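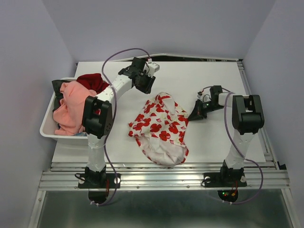
Our project set out to collect demonstrations of laundry folding for a two-armed robot and to train a policy on them. This report covers the collecting, which took most of the semester, and the first training runs, which took the rest. Cloth is a hard case because the same item almost never lies the same way twice. A floral piece crumpled in the middle of the table, white with red poppy-like flowers, can start with one end in a lump and the other bunched up with the plain underside showing, and the next episode with the same piece will start from some other heap. We wanted the data to cover as many of those starting states as we could manage in one semester.

Home | Projects | Student Reports | Equipment Booking | Contact

1. Setup

The work was done at the Drellthorpe lab on the Wevwood bench, a white tabletop with light purple walls on the left, back and right. Two arms are mounted on an aluminum frame along the front edge. The walls were there before we started and we left them in place. They keep people walking past out of the recordings, and the plain color makes it easier to separate the cloth from the background.

Clothes go in a white plastic laundry basket at the left side of the table. The left arm has to reach over or around it, and this cost us time early on. In the first week we had the basket too close to the middle, and the elbow of the left arm bumped the rim whenever the operator pulled back quickly. We moved it and marked the corners with tape.

Both arms were operated by hand through a pair of leader arms. The recording software is Herath, which the lab already used for an earlier sorting project. It saves joint positions, gripper state and all video streams under one episode number. We wrote a small script to check that the streams had the same length and to flag episodes where they did not.

2. Task

One episode is: take one item from the basket, lay it on the table, flatten it, fold it in half twice, and leave it on the right side. The operator then stops the recording. A second person takes the item away, mixes the basket by hand and puts the item back in.

We first allowed the operator to choose any item. After a few sessions we saw that everyone went for whatever was on top and easy to grab, so the same few pieces came up again and again. From then on the second person called out the item before each episode. If it was buried, the operator had to move other clothes to reach it. These episodes are longer and some are messy, but we kept them.

3. Collection

We recorded 638 episodes. After review, 374 were kept for training. The rest were dropped for one of these reasons:

- the item fell off the table
- the operator gave up and restarted the fold
- a video stream was short or missing
- the final fold did not meet our rule (edges within a hand's width of each other)

The fold rule caused the most argument. At first each of us judged our own episodes, and the pass rates were very different from person to person. We changed to having two people review every episode, neither of them the operator. If they disagreed, the episode was dropped. It would probably have been better to keep those and label them as partial, and a later group may want to go back to the raw files.

Operators improved a lot over the first month. Early episodes have long pauses where the gripper hangs above the cloth while the person decides where to grab. We trimmed pauses at the start and end of an episode but did not touch the ones in the middle. We were not sure whether the policy would learn the pauses, and it did — more on this below.

Dark items gave the most trouble. Folds in black cloth hardly show up on video, and operators working from the screen often grabbed two layers when they wanted one. We turned up the bench lights for the last part of the collection, which helped with the dark items and washed out the pale ones a little.

4. Training runs

We trained two policies with Sunum, the training package used in our course. The first used all the kept episodes. The second left out the ones from the first month. Both could pick an item out of the basket in most trials. Flattening was weak in both. The first policy would often stop over the cloth for several seconds and then go on, much as our operators did in the early weeks. The second paused less, but it was worse at digging out buried items, probably because it had seen fewer of them.

Neither policy finished the second fold reliably. It usually missed the corner or closed the gripper too high above the table.

5. What we would change

Call out the item from the first session. Agree on the fold rule before recording anything and write it on the wall. Fix the lighting early and leave it alone. Record the name of the item with each episode, which we only began doing halfway through, so part of the data had to be labeled afterward by watching the video.

The cleaned episodes and the length-check script are in the shared project folder. The dropped episodes are kept there until December.

Related reports
Sorting Small Parts with One Arm
Leader Arm Calibration Notes
Wevwood Bench: Booking and Safety Rules
Getting Started with Herath
Comparing Gripper Fingers for Thin Cloth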